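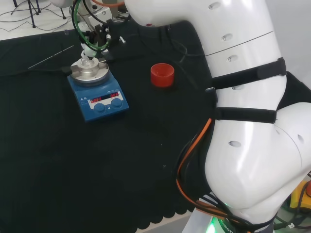

7.3 Flacon bloqué dans le bloc chauffant

Ce défaut s'affiche sous le code 12 lorsque la pince force plus de 4 secondes sans dégager le flacon.

1. Appuyez sur l'arrêt d'urgence. Ne tirez pas sur le bras à la main.
2. Tournez les deux boutons de la plaque à fond vers la gauche et vérifiez que les deux afficheurs indiquent OFF.
3. Attendez 15 minutes.

ATTENTION : l'indication OFF ne signifie pas que le bloc est froid. Mesurez sa température avant d'y toucher.

4. Ouvrez la pince depuis le menu Maintenance et retirez le flacon avec des gants. 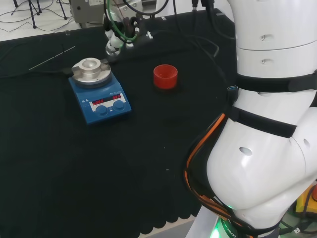 5. Contrôlez le logement du bloc. En cas d'éclats de verre, remplacez l'adaptateur (kit Gellby).
6. Vérifiez que les sangles maintiennent toujours les câbles contre le bras. Un câble détendu peut s'accrocher au coude lors du retour à l'origine.
7. Acquittez le défaut, puis relancez un cycle à vide.

Remarque : si le code 12 revient, arrêtez la cellule et prévenez Meriem Zerouali, atelier Amrani, poste 600.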